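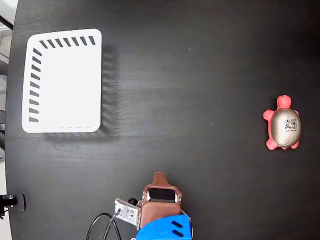 What do you get when you rent the Kaltus kit? One arm, one gripper, two sets of printed fingers, a bag of test objects and a login for the software that records your sessions.

The person answering is the founder of Fleltbridge, a small outfit that rents and services tabletop robot arms for schools, hobby clubs and the odd university lab. We spoke by video on 14 Oct 2021, with one of the kits set up on a bench next to the laptop, and the conversation kept getting interrupted because the founder wanted to go and try something. It was hard to mind.

The rental idea came out of a purchase that went wrong. "I bought an arm for myself, years ago, and spent the first month making brackets for it," the founder says. "Great fun, if brackets are what you wanted to learn! I wanted to pick things up and put them down." Fleltbridge now has 40 kits in circulation. Each one goes out for four weeks, and most renters ask to keep theirs longer.

The thing people write in about most is the test objects. There are blocks and cups, as you would expect, but also a bunch of toys, and the toys are the favorites. "A block is easy. You close on it and you're done. Give somebody a toy turtle with a smooth round shell and soft legs and they have to think. Do I come in from the side? Do I grab a leg? A shiny shell is hard on the vision software too, so you get two problems for the price of one." The usual first exercise is to move a toy into a white tray on the same table, and the founder says a patient twelve-year-old can do it by remote control on the first afternoon. Getting the arm to do it alone takes a good deal longer.

I asked about the fingers, which are the part that changed most in this year's version. The old ones were flat. They held boxes well and almost nothing else.
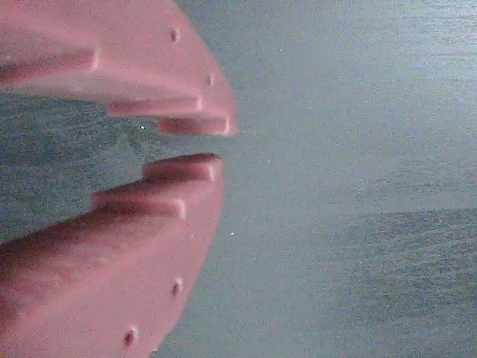 "So we went through 20 designs, I think my printer still hates me, and the one that stayed had steps on the inside. A small thing gets pinched at the tips, and a fatter thing can sit back against the ridges. It was a sketch on an envelope! And then it went and beat all the clever ones." The shape was worked out with Bhat, a print shop two streets over that still makes every set. Renters can download the files and change them as much as they like, and some send their own versions back. One school made a pair with rubber bands stretched between the steps, and the founder liked it enough to put the drawing in the manual.

There are weak spots, and the founder brought them up before I did. The cables need watching, especially when the arm swings back toward its base. The clamp that comes with the kit doesn't suit every table, and a round table takes some fiddling. The recording software, Utance, is easy to start and annoying to search, so if you don't name your sessions properly on day one you will be sorry by day four. A better search page is promised for the next update.

What about people who have never written a line of code? "They're my favorite renters," the founder says. "They don't know what's supposed to be difficult. They just drive the thing around all evening - and then they email me at midnight asking how to make it do that by itself."

Kits ship with a printed quick start sheet, and help by email is included for the whole rental. Spare fingers are free if you break a set, and the founder would like the broken ones mailed back.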